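Deck and Table Check, Lirnus Open
Checked by Rosario Cattaneo, 1/28/24

What a good group this was! I went through 50 decks before round one and most of them sailed through. My comments are under each item so players can fix things before the February event.

Deck registration sheets
Status: OK, two fixed on the spot
Comment: Please write full card names. One list said "Kaltow" four times and there are three different Kaltows in the current set (the player meant Kaltow Ferryman, and was very nice about it).

Sleeves
Status: needs work
Comment: Nearly 100 sleeves swapped out before we started. Corner wear was the usual problem, and always on the lands, I suppose from all the shuffling. Bring a spare pack, same brand and same batch if you can manage it.

Sideboards
Status: OK
Comment: All the right size! Lovely to see. Keep them in a separate box from the main deck during play.
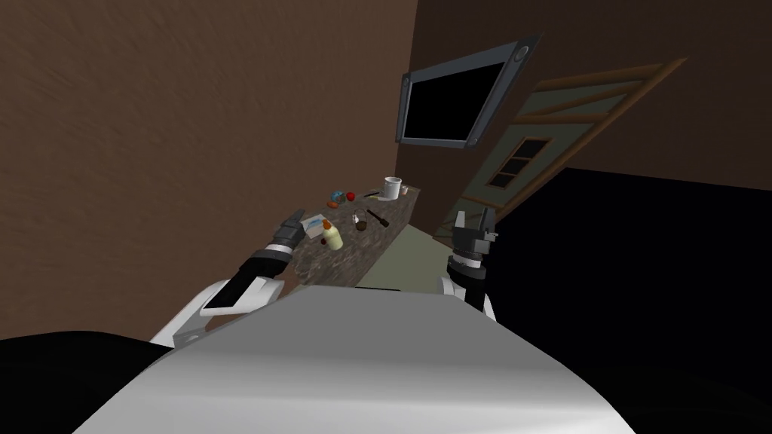

Double-faced cards
Status: OK
Comment: Everybody playing the Geltance deck had opaque sleeves or proper stand-in cards. I love that deck, by the way, and the mirror match at table 2 was the best Magic I've watched all winter.

Table spacing and aisles
Status: OK after a change
Comment: Bags were creeping into the aisle by the top tables. We moved the row back a little and asked people to push bags right under their chairs. Same layout next time, please.

Clock and pairings board
Status: recheck
Comment: The clock is hard to read from the far seats. Tănase has offered a bigger one, so let's try it!

Judge kit
Status: OK
Comment: Plenty of pens and result slips. Dice are running low. Add 100 blank deck sheets to the February order.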